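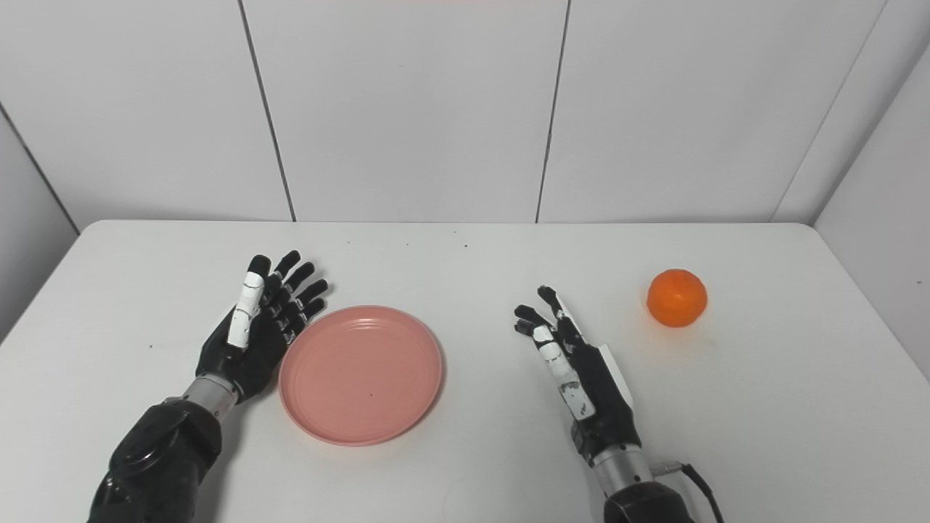
My morning as a witness (and what became of the bike)

6/5/23

So I finally went to court! As a witness, before my mum reads this and rings me. Some of you will remember the moaning in February when my shed was broken into and the Vositz went, along with the good pump and, for reasons known only to the thief, a half-used bag of compost. I said I'd write it up when it was all over and I'm allowed to talk about it now, so get a cup of tea.

Quick recap for anyone new. I bought the bike second-hand from Farahani Cycles for £319, which was more than I'd ever spent on anything with pedals, and I loved it. I kept it behind the lawnmower under an old curtain. The lock on the shed was rubbish. I knew it was rubbish. I'd been meaning to change it ever since I moved in and there was a new one sitting in its packet in the kitchen drawer the entire time, so you can imagine how I felt standing there in my dressing gown looking at the hinges.

I reported it online, got a crime number, and assumed that was the end of it. Then a few weeks later I was scrolling through listings, not even looking for mine really, more pricing up a replacement, and there it was. Same scratch on the top tube, same daft bell my sister gave me. The seller had taken the photo against a garage door and hadn't even bothered to take the bell off!

I did NOT go round there. I want that on record as everybody I've told has asked. I took screenshots, rang 101, sat on hold for 30 minutes listening to the same bit of piano, and gave it all to a very patient woman who asked me to email the lot over with the frame number. Which I had, thank goodness, as Octavian Cozma at Farahani writes it on the back of every receipt and I never throw a receipt away. (Octavian, if you're reading, I owe you a cake.)

After that it went quiet, then a constable phoned to say they'd been round with a warrant and found mine and a whole row of others, plus a quantity of power tools. They took my statement over the kitchen table. It's a funny thing, being asked to describe your own bell in enough detail for it to be evidence.

The man pleaded not guilty, so I got the letter. I didn't sleep much the night before. I'd pictured wigs and a big wooden dock and somebody shouting, and what I got was a low brick building off Dustimora Road with a metal detector and a vending machine that only had salt and vinegar left. The lady from the witness service met me at the side door, took me to a separate waiting room and showed me the courtroom while it was empty, where I'd stand and who'd be sitting where. If you're ever called, say yes to that visit. It took the edge right off.

Then I waited. And waited. I'd brought a book and read the same page over and over. There was another witness in there with me, an older chap whose cordless drill had been part of the same haul, and we weren't meant to discuss the case so we talked about tomatoes for 2 hours. He starts his on the bathroom windowsill. I've since tried it and they've gone leggy, so I must be doing something wrong.

Just as I was getting properly hungry the lady came back and said he'd changed his plea. That was that. I never set foot in the witness box! I'd ironed a shirt and everything. I felt relieved and also a bit flat, if I'm truthful, like when you revise for the question that doesn't come up. He's to be sentenced along with some other matters and I'll get a letter about it.

I went to Anetti's afterwards and had an enormous plate of lasagne and rang my sister, who mostly wanted to know about the bell.

The bike itself I got back a fortnight ago. You take ID and the crime number to the property store and a man wheels it out with a brown label tied to the handlebars. Back tyre flat, chain filthy, saddle set for somebody with much longer legs than me. Otherwise fine. I've still got the label on. The new lock is on the shed too, before anyone asks, and I've photographed the frame number of everything I own that has one. The pump never turned up. Neither did the compost.

4 comments

Jan: So pleased you got it back. Mine went from outside the station and I never had the number written down. Off to do it now for the new one.

pedalpusher: What lock did you go for in the end?

Mags: Leggy tomatoes = not enough light, love. Turn them every day.

Octavian Cozma: Lemon drizzle, please. And bring that chain in.

Recent posts
The shed, part one
Is it worth repainting an old gate?
Soup I have made too much of
My sister's bell theory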